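January, bench notes, Clorik wrist camera kit (loaner)

Second session with the kit. First one was mostly unpacking and finding out that the mounting plate wants M4 screws and the bag has M3 in it. Used our own screws. Kit is on the small arm by the window now, cable run down the forearm with velcro, strain relief at the elbow.

What we have from Clorik: camera module, bracket, one USB cable, a calibration card, and a license for their capture software that runs out when the loan does. The gripper pads are ours, the Zarkari ones, same as on the other arm. Loan period is 18 days. We've used 2.

Things I want to know before we decide:

- does the image hold up when the gripper is close to the part
- does the bracket keep its position over a long run
- can we get frames out without their software
- is it worth the price over the Brarner unit

Started at 9:30. Calibration took two tries. The first time the software accepted the card at an angle and gave a result that was plainly wrong, with the gripper tip placed off to one side of where it is. It reported no error. Second try with the card flat and clamped gave a sensible number. Would like the software to refuse a bad set. Put that on the list for Clorik.

Then ran the approach test. Arm starts high, comes down in steps, camera grabs a frame at each step and we look at what's usable. Exposure left on auto, focus is fixed at the factory and the lens ring is glued. I had assumed it could be turned. The manual says "optimized for manipulation distance" and doesn't give a distance anywhere that I could find, including in the appendix.

Upper steps are fine. Colors are a bit flat but edges are clean and I could read part markings off the saved files without zooming much. Middle steps still good enough for our pose estimate. After that it drops off fast. The frame below is one I pulled for the close end of the range.

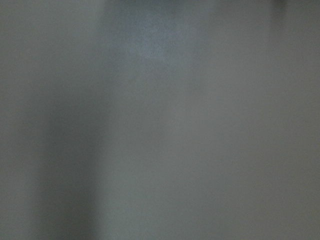

*Close-range frame, Clorik module. Gray surface, out of focus, nothing resolved. Darker band lower left, cooler patch top center.*

No use to the pose estimate. There isn't an edge in it to lock onto. Ran our feature finder on it anyway and it returned zero points. That's the right answer, so at least it doesn't make things up from the noise. There is a fine grain over all of it, for what that's worth to whoever looks at the sensor side. I turned the contrast up on a copy and got more grain and the same soft shading.

I don't know what the dark band is. Could be shadow, could be a fold, can't tell from the frame and I'm not going to guess. If we get this kit we need to log arm pose with every frame so there's something to check against. Their software writes a time stamp but no pose. Our logger can add it, needs a small script. Half a day of work.

To do on focus: ask Clorik if they sell the module with a shorter focus, or unglued. If the answer is no, the choice is to move the bracket back toward the forearm and live with a longer lever, or stop using the camera for the last part of the approach and go on touch alone. The second is what we do on the other arm now and it works, so a camera that gives up near the part isn't automatically a reason to say no. It does mean we'd be paying for less than the brochure says.

**Bracket.** Ran 4000 open/close cycles over lunch and into the afternoon with the arm parked. Checked calibration before and after. Small shift, inside what we can tolerate. One of the two side screws had backed out a little. Added thread lock, will repeat with the arm moving, which is the test that matters. Parked cycles only tell us about gripper shock.

**Getting frames out.** Works without their software. The module shows up as a plain video device and our capture program picked it up on the second port. First port gave dropped frames, but that port has been bad for a while (still has the tape on it from last time, please don't take the tape off). Settings don't carry over between their software and ours, so exposure has to be set again after each power cycle.

**Heat.** Module housing was at 40 C after the long run, read with the contact probe on the back face. Warm to touch, no problem. Didn't see the image change with temperature but I wasn't looking for it closely.

**Cable.** The supplied one is too short for our arm with any slack at the wrist. Used a longer one from the drawer. The connector on the module has no locking screw and I pulled it out once by moving the arm to home. Need a clip. Kovačević makes one that should fit the housing, we have a bag of them somewhere from the conveyor job. Check the bottom shelf.

On the Brarner comparison: their unit has adjustable focus and a locking connector, and the bracket is worse. I haven't got one here to run the same steps with, so that's from the data sheet only. Asked for a loaner, no answer yet. Would rather not decide on one kit tested and one kit read about.

Next session:

1. Repeat approach test with smaller steps near the bottom so we can put a distance on where it stops being usable.
2. Same again with exposure fixed.
3. Cycle test with the arm moving.
4. Pose in the log for every frame. Do this before 1 if there's time.
5. Email Clorik: focus, card check in calibration, screw size in the bag.

Left the kit mounted. Power is off at the strip. Calibration file saved under today's folder, use the second one, first one is bad and I've renamed it so.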